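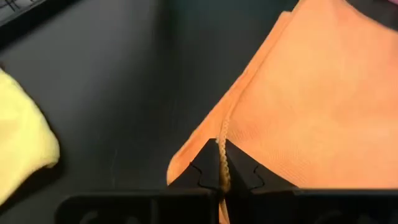

Orange cloth and light tan cord, folded edge on the left.

From: Jui-lin Huang
To: Plemum household textiles list
Date: Jul 7, 2024
Subject: Re: Cord on the edge of cloths, sew it or leave it?

Dear Hajar, dear all,

Thank you for your message, which I read twice with a cup of tea. I have kept your questions below and I answer between them. Please excuse my English where it is stiff. I learned the words for sewing only after I moved to Pistholm, and mostly from the backs of packets.

Hajar Morsy wrote:

> Hello everybody,
> I have inherited the cloth cupboard of our community kitchen, and with it
> a big pile of soft cloths in yellow, green and orange. A former member
> put a cord round many of them before Ramadan, so that they look nice over
> the bread baskets and are easy to tell from the cleaning cloths. I like
> the idea but after the washing many cords have come off on one side and
> hang down.

I know this problem very well. The cord and the cloth do not behave the same in the water. A cotton cord becomes shorter the first time, and a soft cloth of synthetic fibre stays almost the same. Then the cord pulls, the thread breaks at the weakest place, and after this it opens a little more at every wash.

What I do now is to wash the cord alone before I sew it. I put it in a small net bag, at the temperature which the finished cloth will have later, and I let it dry lying flat. If you hang it, its own weight makes it long again and you have won nothing. I cut it only when it is fully dry.

> My first question: must I sew the cord again or can I take it away from
> all of them? Mounir El Sherbiny says take it away, a kitchen cloth does
> not need jewellery.

Mounir is strict! I would keep it on those which go on the table and take it away on those which touch the floor or the cooker. A loose cord near a gas flame is a bad thing, and on a floor cloth it collects hair and crumbs in the twist. For the bread baskets I find it pretty. A pale cord on strong orange is a very good colour together, and when the cloth is folded you still see a line of it.

If you take it away, please do not pull. Cut every third or fourth stitch from the back side with small scissors, and then the cord comes away in your hand without a hole. On soft cloth with small loops, pulling makes long threads, and these you cannot push back.

> Second: which stitch? By machine it looked terrible, the foot of the
> machine climbed up on the cord and fell down again.

By hand, if there are not too many. I use a thread in the colour of the cord and not of the cloth. The needle goes through the edge of the cloth, then between two twists of the cord, and back. In this way the thread lies down in the groove and you do not see it. Stitches of three or four millimetres are small enough. With every hand's width I make two stitches on the same place, so that if one part opens, the opening stops there.

By machine it is possible with a zipper foot or a cording foot. You must go slowly, and it is better to hold the cord a little loose and never to pull it. Hanane Helmy showed me to put a strip of thin paper under the cloth, which you tear away afterwards. With the paper the soft cloth does not get eaten by the machine. I had good results with normal baking paper.

> Third: the corners. Ours are all lumps.

The corner is also my enemy. I tried three ways:

Sharp corner: the cord turns at ninety degrees. It needs two or three tight stitches exactly in the corner. It looks fine when new and is the first place to open.

Round corner: you cut the corner of the cloth round, with a small glass as pattern, and hem it before the cord. This is what I do for most of them. The cord goes round without complaint.

Loop corner: in one corner the cord leaves the cloth, makes a loop and comes back. You get a hanger for the hook. For the loop I calculate 26 cm of cord, it is too much but I prefer to cut away than to miss.

The two ends should meet on a straight side and never in a corner. I bind each end with thread before cutting, otherwise the twist opens immediately. Then I lay the ends next to each other for a centimetre and push them both under the hem. If there is no hem, a small piece of ribbon over the place is also possible.

> Fourth: how much cord do I need to buy? I don't want to stand in the
> shop with a wrong number again.

Measure all four sides of one cloth and add ten per cent for shrinking and ends. My cloths are small squares and I take 200 cm for each of them, without loop. Please measure yours, because the ones from the Clatville shop are sold as squares and they are clearly longer in one direction. I noticed only after I had cut the cord for six.

> Last question, how do you fold and store them? In the cupboard the cords
> catch each other and when I take one, five are coming out.

This made me laugh, it was the same with me. The solution is to have the cord inside. I fold the cloth in half with the cord edges together, then again in half, so that the outside is only the smooth fold. When I put them in the box I stand them on the fold like papers in a drawer. Then you can take one and the neighbours stay. For the table I fold the other way, with one layer set a little back from the other, so that both edges are seen.

About washing I would add that I never use fabric softener for the soft cloths. They become slippery and do not take up the water any more. Orange I wash separate the first two times. I had one pale cord which came out of the machine in the colour of salmon, and it has stayed so until today.

One question back from me to the list. Ottar Wikström wrote in February that he fixes his cord with a narrow woven tape behind the edge, so that the stitches go through tape and not through the soft cloth. Has somebody else tried this? I worry that the edge becomes too stiff for covering a basket, but for a cloth which is washed every week it could be worth it. Ottar, if you read this, please tell us how wide your tape is and if you wash it before.

I have still a half roll of tan cotton cord, Hajar, already washed. If you send me your address off the list I put it in an envelope.

With kind regards,
Jui-lin Huang
Pistholm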